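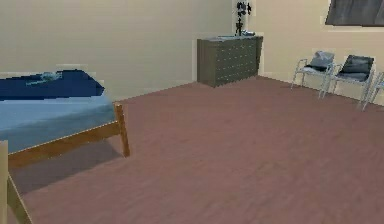

Drusham Bedding Survey, data card

Version 3, released 09/04/2024
Maintainer: Ok-hee Son
Field lead: Usa Panyasiri

Contents

The survey records bedding use and overnight room temperature in 146 rental households in Drusham and Nitport. Each row in nights.csv is one bedroom on one night. There are 2,253 rows. Household details are in homes.csv and join on home_id.

Fields in nights.csv

home_id: integer, matches homes.csv
temp_min: lowest room temperature overnight, degrees Celsius
temp_bed: room temperature when the occupant went to bed
layers: number of blankets or quilts over the top sheet
fibre: main fibre of the heaviest layer (wool, cotton, synthetic, mixed, unknown)
heater: 0 or 1
floor: carpet, timber, tile, other

Collection

Loggers sat at mattress height, away from windows and heaters. Occupants filled in a paper diary each morning. Diaries were keyed twice, by Ah-rin Joo and Man-sik Ma, and mismatches were checked against the paper copy.

Known problems

Colour of bedding was dropped after version 1. Fibre is self-reported and often wrong for blends. Nitport homes have no heater data before November. An electric blanket counts as a layer but not as a heater. Blank temp_min means the logger failed; do not treat it as zero.

Licence

Free for non-commercial use. Cite the version number.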